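Towels smell musty again an hour after a shower, even straight from the wash. What am I doing wrong?

Posted 27th March in Laundry and Cleaning

We moved into a ground floor flat in Nanden last October and since Christmas all our bath towels have had a sour smell. They seem fine when they come out of the machine. They seem fine folded up. Then somebody dries themselves with one, it gets hung on the back of the door, and within the hour it smells like an old dishcloth. By the next morning it is unpleasant enough that I put it back in the wash.

Things I have tried so far:

Washing at 40 with more powder than it says on the box.
Washing at 40 with liquid instead of powder.
Fabric conditioner, then a different fabric conditioner.
A scented bead thing that goes in the drum. It smelled of flowers and dishcloth.

The machine came with the flat and I don't know how old it is. The spin goes up to 800 and I use the highest setting. We don't have a tumble dryer. Towels dry on an airer in the hall, and in the winter they take most of two days. The bathroom has no window, only a fan that comes on with the light and goes off with the light. A cheap humidity meter I bought says 70 in there in the evening and it doesn't come down much overnight.

The towels are Casado ones, quite thick, bought new when we moved. I don't want to throw them away unless I have to. My other question is where people keep theirs in a small bathroom. At the moment ours are in the cupboard under the basin, and I wonder if that is part of it.

Hard water area, if that matters.

First reply

Hot wash with vinegar. Works every time. And stop using conditioner, it ruins towels.

Second reply (accepted)

I had this for most of a winter in our last house in Stestley and did all the same things in the same order, including the beads. There are two separate problems in your post. One is what is already in the towels and the other is how slowly they dry. You need to sort out both or it will come back.

Start with what is in them. Towels are thick and they hold on to soap, skin oil and conditioner. At 40 with a lot of powder in hard water, some of that never rinses away, and the bacteria that make the smell live on it quite happily. They go quiet when the towel is dry and start up again when it is damp, which fits with what you describe. Adding more powder makes it worse.

Check the machine first. Pull the detergent drawer right out (there is usually a tab to press) and look at the slot behind it. Ours was black. Scrub the drawer and the slot with an old toothbrush. Wipe inside the folds of the rubber door seal, and clean the filter at the bottom front, with a tray and an old cloth on the floor because water will come out. Then run the hottest cycle it has, empty, with washing soda or a machine cleaner in the drum. Leave the door and the drawer open afterwards, and from now on after every wash.

Then the towels. Do them in two loads if you need to, so the drum is no more than two thirds full.

1. Check the care label. Most plain cotton towels can go at 60. If yours say 40, stick to 40 and use an oxygen bleach that is meant to work at that temperature.
2. Wash at 60 on the long cotton cycle, not the quick one and not eco. Eco on some machines runs a lot cooler than the number on the dial. Use a biological powder at the hard water dose on the box and a scoop of oxygen bleach. No conditioner.
3. Run an extra rinse. If you can still see suds on the glass at the end, run another.
4. Spin twice. With a slow machine this helps a great deal. Put it on spin only when the cycle has finished.
5. Get them out straight away.

If there is still a smell when they are wet, soak them overnight in the bath in warm water with oxygen bleach and do it again. It took me two goes. One old bath sheet never came right and I cut it up for the car.

Drying next, and I think this is the larger part of it. Two days is too long for anything. Whatever you have washed out will be back by the second day. Don't fold a towel over one rail of the airer, drape it over two or three so there is a gap down the middle. Put the airer in the smallest room that has a door and a window, shut the door, and either open the window a bit or put a dehumidifier in there. A plain fan pointed at the airer costs very little to run and cut our drying time by more than half. The hall is a bad spot because the damp just drifts into the bedrooms.

In the bathroom itself, hang used towels spread out flat on a rail. A hook on the back of a door bunches them and the middle stays damp all day. If a rail won't fit, take them out of the bathroom after use and put them over a bedroom radiator or a chair back. Leave the bathroom light on for a while after a shower so that the fan keeps going, or ask the landlord about a fan with a timer that runs on. Hold a sheet of toilet paper up to the grille as well. If it doesn't stick, the fan is not moving any air and probably wants cleaning.

As for where to keep the clean ones, I would move them. The cupboard under a basin has the pipes in it, it is often the coldest and dampest place in the room, and a small weep from the trap can go on for months without anyone noticing. Feel along the back and the floor of yours with a dry tissue. If you have a unit with drawers to the side of the basin, a drawer is better, and the bottom one is usually deep enough for a few towels or flannels.
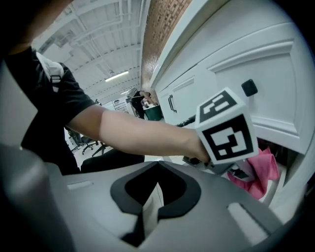
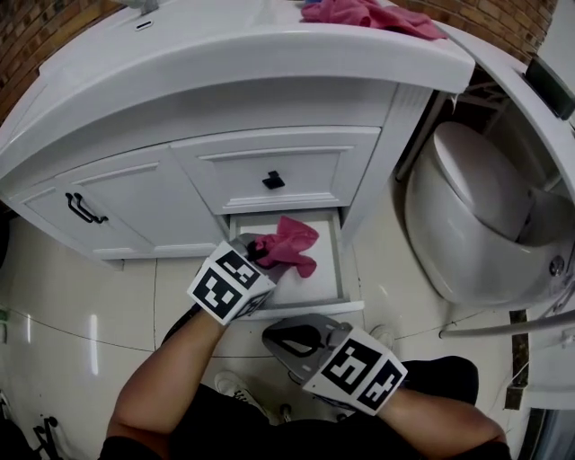
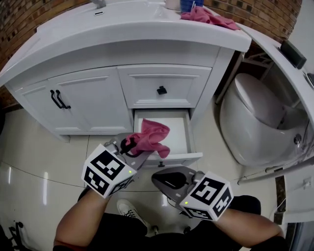
Only keep a week's worth in the bathroom, though, and put the rest somewhere dry such as a wardrobe shelf. Before you put any of them away, hold the thickest part, the hem, against your cheek. If it feels cool it is still damp. I used to put things away that felt dry on the flat part and were wet in the seams, and then the whole pile smelled. Pull the drawer out for an hour now and again on a dry day and wipe round the inside.

Don't pack them in tightly either. Roll them or fold them loosely and take from the back so they all get used. And keep used flannels off the counter and out of the basin. They want wringing out and hanging up like everything else.

On the towels themselves, very thick ones are nice but they are hard work without a tumble dryer. When yours wear out, look at something thinner. We have waffle ones now and they dry overnight on the airer, even in January.

I would do the machine and the hot wash this weekend and give it a fortnight. If the humidity in the bathroom is still at the same level every morning after that, the fan is the thing to chase.

Third reply

Mostly agree with the long answer above but a few points from someone who used to work in a launderette in Skiltton.

Vinegar is fine in the rinse now and then for hard water, but don't use it at the same time as powder or oxygen bleach, they work against each other. And never anywhere near chlorine bleach. I wouldn't make a habit of it either as it isn't kind to the rubber seals.

Wash new towels before you use them. They come with a finish on them that makes them feel soft in the shop and stops them soaking up water. If yours went straight on the rail and then had conditioner on top, that could be half your trouble. Two or three hot washes will shift it.

Don't leave wet towels in the laundry basket waiting for wash day. Dry them over something first, even if they are going to be washed. People forget that one. The smell gets a start in the basket and everything else in there picks it up.

If you have a launderette near you, take the lot in once, wash them hot in one of the big machines and tumble them until they are bone dry. It resets them and you can see if the problem is the towels or your machine. Bring them home, use one, and if it stays fresh then look at your own machine.

I don't mind towels under the basin as long as it is dry in there. Ours have been in one for years. But do check for a leak.

Comments

Original poster here. Took the drawer out of the machine. I will not describe what was behind it. Have ordered washing soda.

Does the spin twice thing damage the machine? Ours is old and walks across the floor.

It won't hurt it if the load is balanced. If it walks, check the feet are screwed down level and don't spin one heavy towel by itself.

The tissue test on the fan is a good one. Ours failed it and the cover was solid with fluff. Turn the power off before you take the cover off.

Can I use the 60 wash for dark towels? Mine are navy.

They will fade a bit. Skip the oxygen bleach unless it's the sort for colours, and wash them on their own the first time.

Original poster again, two weeks on. Did the machine, then the towels twice at 60 with the extra rinse. The thin ones are fine now. The two biggest still have a faint smell when wet so they are soaking tonight. Under the basin was damp at the back, it was the nut on the trap, and the landlord is sending somebody. Towels are in the bedroom for now. The meter still says the same in the evening but it is lower by breakfast if I leave the light on.

Try the launderette with the two big ones before you give up on them.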